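4. Collecting Tableware Demonstrations with Hand-Held Grippers

4.1 Setup

All demonstrations in this section were recorded at the Dalley site with the Flistix hand-held gripper, used in pairs. The operator holds one gripper in each hand and does the task at normal seated height, with no arm attached. Each gripper has two jaws and is wired to the recording computer. We used cables throughout this study because our earlier wireless version lost packets whenever both units were moving fast, and a dropped stretch of jaw positions cannot be filled in later.

A third view comes from a camera worn on the operator's head. It is the only view in which both grippers and the work area can be seen together for most of a demonstration. We did not ask operators to keep their heads still. They were told to look at what they were doing and to keep the tray in sight when they could.

4.2 Task and instructions

The task is to set out or clear flatware on a small tray. We chose flatware because it is thin, shiny and hard to pick up from a flat surface. A fork lying on its back gives a jaw very little to close on except at the neck, and a knife gives even less. Operators found their own ways around this. Some pressed the tip of one jaw against the tray and slid it under the handle. Others pushed the piece against the raised rim until it tipped up. We left both methods in the data and did not label one of them as correct.

Written instructions were kept to four lines. They named the pieces to move, the place each should end up, the hand to start with, and the signal for stopping. Operators could use the second hand to steady the tray. They could also use it to pass a piece across, or leave it alone. In the first week we gave longer instructions with a preferred grasp for each piece, and the recordings from that week came out stiff and slow. They are not part of the set reported here.

Between demonstrations the pieces were put back by hand in a new arrangement. The arrangement was drawn from a printed list so that operators would not drift toward the layouts they found easiest. Other items were sometimes left on the table next to the tray. These were not part of the task and operators were told to work around them.

4.3 Size of the set and filtering

We recorded 1,013 demonstrations. Each was capped at 30 seconds, and a demonstration that reached the cap was stopped and marked as incomplete. After filtering, 459 remained. Most of the loss came from tracking. The position of each gripper is recovered from its own camera, and the estimate breaks down when the view is filled by a plain surface or by glare from the metal. We removed any demonstration in which either gripper had a gap in tracking of more than half a second. We also removed those in which a piece left the table.

The rate of loss was not the same for both hands. The gripper doing the picking was lost more often than the one waiting, which we put down to how close it comes to the tray. Adding a patterned mat to the table helped in pilot trials, and we kept a striped one on the board for that reason. It did not help as much when the gripper was low over the tray itself, where the mat is mostly out of view.

Figure 3. A tray demonstration from the head camera, with a fork and a knife on the tray and a gripper in each hand.

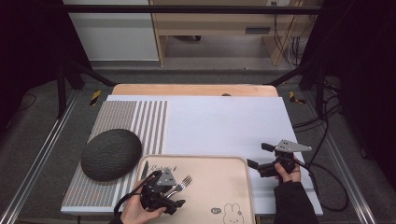
For training we used 450 of the remaining demonstrations and held back the other nine to check for overfitting. The policy takes the two gripper views and the jaw openings as input. The head view was used in one variant only, because the target robot at the Gourlay site has a fixed camera and no moving head. That variant did slightly better on passing a piece from one hand to the other and no better on anything else.

Two limits should be stated. The operators all worked at the same table, so the set says little about other heights or surfaces. The cables also affected how people moved – several operators kept their wrists turned outward to stop the cable from dragging, and the trained policy shows the same habit even though the robot has no such cable. We tried to correct for this by adding random wrist rotation during training, which reduced the effect but did not remove it. A second set, recorded at Rurnska with the cables routed overhead, is described in Section 5.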